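List: Zeddale shop-floor list
Subject: Re: Cable snagging on the arm, again
Date: 2023-09-26

On the list yesterday, somebody at the Brandby space wrote:

> We've got our arm moving at last (yay) but the cables keep catching. We
> zip tied everything tight to the links like you'd do on a 3D printer and
> the first time the wrist rolled all the way over it yanked a connector
> clean out. So now we're scared of it. How are you folks at Zeddale
> running yours? Also, what do you keep the parts in while it's picking?
> We've been using a cardboard box and it walks all over the bench.
>
> Also also, is anybody still using Gezer for the motion side or did
> everyone move on?

Oh boy, the pulled connector. We did that one in March, and it took out the little board behind it too, so you got off easy!

OK, cables first. Tight is what got you. The wrist is the joint that turns the most, so whatever crosses it needs a loop big enough to soak up the whole roll, and then you tie it down on either side where things don't move much relative to each other. I'd start by putting the wrist at one end of its travel, by hand, in teach mode, with the speed at 5 percent, and seeing how much cable it wants. Then go to the other end and look again. Ours wanted way more than I'd have guessed. I cut the first yellow cable too short and had to buy another one, and the short one is in the scrap drawer if anybody needs it.

The other thing I'd say is keep the fat cable and the skinny ones from fighting each other. If you bundle them all together through the bend, the stiff one wins and the thin ones take the strain. We let them take separate curves past the wrist and only bring them together again farther up the arm. It looks sloppy. One of our members has asked me twice if it's finished. It's finished.

Air lines are their own headache and I don't have a good answer. Short and simple, and check the fittings when you check the oil in the compressor (so, never, in our case, but we mean to).
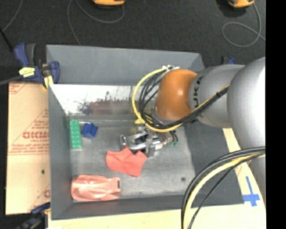
The bin was the part I fussed over longest, mostly since I'm cheap. I wanted one with walls that slope in, so stuff tends to end up where the gripper can get to it. Then it's clamps on the rim and you're done, no drilling, and I put a cross of blue tape on the surface by one corner so there's a mark to go back to when the bin's been off. Get decent clamps with pads on them. For test objects I'd mix it up a lot more than you think you need to: a long studded toy brick and a blue block are the easy end, and a piece of red cloth is a whole different animal, with folds going every which way and no edge you'd want to bet on. Add something shiny too, because glare off glossy plastic will mess with your vision side far more than color will. Our bin floor is pretty scuffed up and I've stopped caring, though if you're doing background subtraction you might want to lay something plain over it.

Numbers, for whoever keeps asking me at the open night: the last long run was 451 pick attempts, and 96 of those were misses or drops. I'd love to tell you which object was to blame but I didn't log that until afterward, so all I have is my own grumbling, which says cloth. I've got the gripper closing at 85 percent of its full force right now. Full force was popping the blocks out sideways like a watermelon seed. Fun, but not useful.

Gezer: yes, still on it! I tried Zundari for a couple of weeks over the summer and liked the path preview a lot, but it kept planning moves that were fine for the arm and terrible for the cables, since it has no idea they exist. You can fake it by telling it the wrist has less travel than it really does. Gezer lets me do that per program, Zundari wanted it set for the whole machine, and that's the only reason I switched back. If somebody's figured out a way around that please post it, I'd give it another try.

If you want to come over and look at ours before you redo yours, bring a tape measure and your old connector. I might have the mating half. Door code is the same as last time.

Oh, and leave the ties a little loose until you've run it slow through everything you plan to have it do. Then snug them up and snip the tails. I've got a scratch down my forearm from the tails.

--
Zeddale shop-floor list
Reply goes to the whole list, so trim your quotes please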